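Wutcombe Craft Room Users, minutes of the July meeting
14 July 2019

Hello all, I'm on minutes again because I was the only one who brought a pen that worked. Ankit Awasthi chaired and we got going at 10 past, once the kettle had been found.

Last meeting

The May minutes were fine except that I'd put the paint order down as $47 and then left off what it was for. It was poster paint, the big tubs. Fixed now, sorry!

Paper and supplies

Ankit has been looking at paper prices. Velari will do 400 sheets of mixed colors if we pick them up ourselves, and Emallow will deliver but only in packs of 200. We went back and forth on this for far too long (I have a whole page of notes and most of it is about parking). In the end we said Velari, and I'm driving over with my hatchback. Please tell me before Friday if you want extra black, as the kids always go through that first.

Tidying up after sessions

This was the big one. Scrap paper has been getting left on the tables and then ending up under the radiators, and the Lennox Street group who have the room after us have been very nice about it, but still. I said I thought the trouble was that everybody waits until the very end, when half the parents are already at the door with coats on. Ankit would like clearing up to start ten minutes earlier and I'm all for that.

We also talked about making it a bit more fun for the little ones. Scoop up the crumpled paper, tip it in a cup, done, next one. A scoop with a decent rim is better than a flat piece of card, which is what we were using before and which I personally never got the hang of.

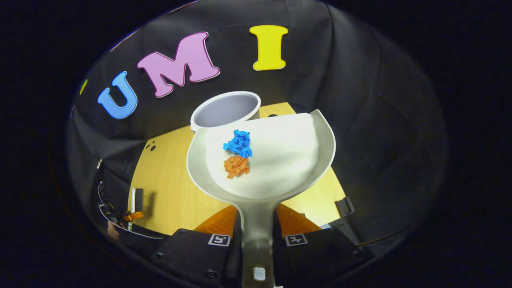 Anyway, we agreed to try it for the rest of the summer and see if the tables look any better. I'm going to get two more scoops, and Ankit is bringing a stack of cups from home. Clean scraps bigger than your hand go back in the collage drawer, please, and anything with glue on it goes straight in the trash. There was a question about glitter. We did not settle glitter.

Cupboard key

Still only one, still on the green ribbon. Ankit is getting a copy made.

Any other business

The window by the sink sticks again, so push it from the bottom corner. Somebody left a very nice casserole dish in May and it's on top of the fridge if it's yours.

To do
Me: paper pickup, two scoops, note to Lennox Street about the new finish time
Ankit: cups, key, ask about the window

Next meeting is the second Sunday of next month, same room, and I'm bringing lemon bars.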